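Friday, cell room 2

Thawed the second vial of HeLa, the Zella lot, 9.40 am. Slow to stick again. Fionnuala says give them the weekend before I moan.

Nocodazole block went in last night, 16 h, shake-off this morning. Yield better than the October run but still not grat. Counted 437 cells on the first coverslip, 106 rounded up with condensed chromosomes. Second coverslip was worse, too many clumps, didn't bother scoring past the first few fields. Need to pipette up and down more before plating, I keep forgetting.

Released into plain medium, fixed at 0, 30, 60, 90 min. Lost the 60 (aspirated too hard, my fault). Tubulin / DAPI done, kinetochore antibody still in the cold room with Diarmuid's stuff, top shelf, behind the Stiltora box.
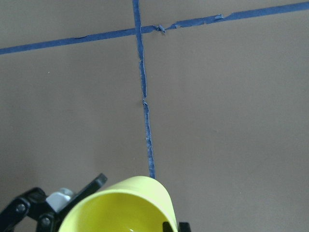
Why are the 90 min cells still sitting in metaphase? Probably leftover drug. I only washed twice and Donal does four, warm medium each time, so repeat with four before reading anything into it.

Lagging chromosomes in a few of the anaphases at 30. Could be merotelic, could be just the nocodazole, same thing everyone sees after washout. Want an unblocked control next to it. Aisling has asynchronous plates going, will steal one.

Blot: phospho-H3 nice and strong at 0, drops off by 90 but not gone. Fits with the above. Loading control uneven in lane 3, rerun. Sikora ladder is nearly out, someone order pls.

To do
- 4x washout, warm
- ask Finbarr re spinning disk time, he has it blocked out till lunch
- rescore coverslip 1 blind, Donal to relable the slides
- split the flasks before I leave!!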